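Killier (teleoperation rig)

Killier is a wearable rig for steering a pair of robot arms by hand, built at the Werkix shared workshop in Jomdale. It is the third rig to come out of the workshop and the first to be finished, if the word is used generously. The name comes from a misprinted label on a box of connectors. A vote to change it was scheduled for November and then postponed for lack of a better one.

Background

Werkix had owned two small robot arms for a year before anyone built a sensible way to move them. The original method was a game controller, which gave good control of one joint at a time and very poor control of everything else. Members learned to pick up a sponge with it in 40 button presses. The second method, a scaled-down copy of the arm moved by hand, worked well until it was left on a radiator.

Killier began as a proposal to skip the copy and track the operator's hands directly. The proposal ran to one page, half of it a parts list, and was approved on the grounds that most of the parts were already in a drawer.

Design

The operator wears a harness over the shoulders and a glove on each hand. A cube printed with square marker patterns is fixed to the back of each glove. Software finds the patterns in a camera view and works out where each cube is and which way it is turned. Every face carries a different code, so the hand can be rolled over without the software losing its bearings. Printing the same code on every face was tried first and produced an arm with strong opinions about gravity.

Finger positions come from the gloves themselves, over thin cables. A wireless version has been described as nearly ready in every edition of the build notes.

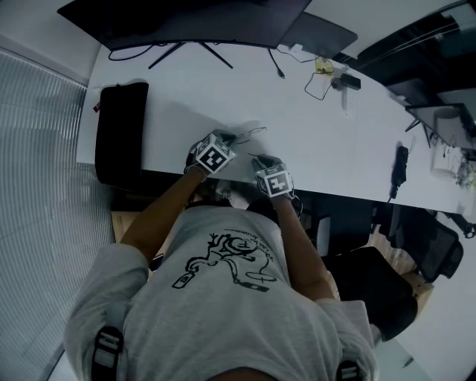
3 min read

Work on the rig takes place at a long white desk, where the gloves, their cables and everyone's power adapters compete for the same surface. The build notes ask operators to route the glove cables away from the body and then forget about them. Most manage the first half.

Software

The control program is called Wei and runs on a single computer. It reads the marker positions, smooths them, and passes them on to the arms at 50 updates a second. An earlier setting of 100 was smoother on paper and made the older arm hum.

Smoothing remains the main subject of argument. Too little, and the arms copy every tremor of an operator who has had coffee. Too much, and they arrive late, like a polite guest. The current value was chosen during a long evening and is marked in the code with a comment reading "do not touch," which has been edited 2 times.

Known problems

Glare from the ceiling lights can wash out a marker, at which point the matching arm stops where it is. This is the intended behavior and looks exactly like a crash. Cubes printed on glossy paper are worse, and the notes now call for matte.

The gloves come in one size.

Status

The rig was last recalibrated on 2nd August. Drawings and marker sheets are kept in the workshop's shared folder under "Killier final," beside a newer folder called "Killier final b." See also: Jomdale sponge trials.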